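I signed up for Zasano at two in the morning, which is when I sign up for everything. Ninety days free, then you pay, and what you get is a practice arm that lives in a practice room inside your laptop. You teach it stuff. When it's good enough, Stockdale (that's the company, over in Clorutville) mails you the real arm and everything you taught comes along with it. I'd lost my job in December and I wanted somebody to boss around, I guess!

The setup asked me to name her. I typed Nora, after my aunt, who also never picked up after anybody.

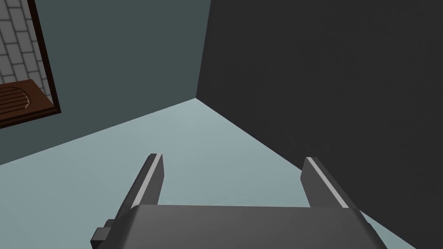 Nora on her first night, fingers wide open.

I loved her right away -- I know how that sounds. You sit just behind and above the gripper, like you're riding on her wrist, and you look out at this pale floor and the corner of the room. I told her hello. Then I told her to close, and I waited, and I got a little box on my screen that said I was number 2212 in line.

So I called support and got Keith Tapley, who had the voice of a man eating a sandwich.

"Is she holding anything?" he asked.

"There's nothing to hold, Keith. There's floor."

"Did you buy the objects pack?"

I had not bought the objects pack. The objects pack was 200 dollars and came with 1000 objects, and I said I'd take one cup, and he said they didn't sell the cup on its own (he'd asked about that himself, back when he started).

We got to talking after that. He wanted to know what my room looked like, because the rooms are all different, and I said teal wall on the left, big dark one on the right, picture hanging up high.

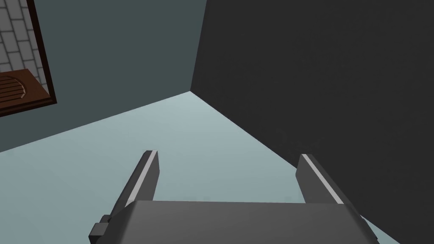

"What's in the picture?" he said. He'd stopped chewing.

"Bricks," I said. "And some kind of a wooden thing, curvy. Could be a bench. I can't get her to turn far enough to see the rest."

"Huh," said Keith. "Lacey Hebden had that one."

I asked who Lacey Hebden was, and he said she was a customer, a while back, and she'd had the full pack and all the upgrades, and all she ever wanted was to see the left side of that picture. She used to call every Thursday.

"Well, did she see it?"

"She said there was somebody sitting there," Keith said. "You want me to add the objects pack or not?"

I gave him my card number, and then I asked how much it cost to turn left.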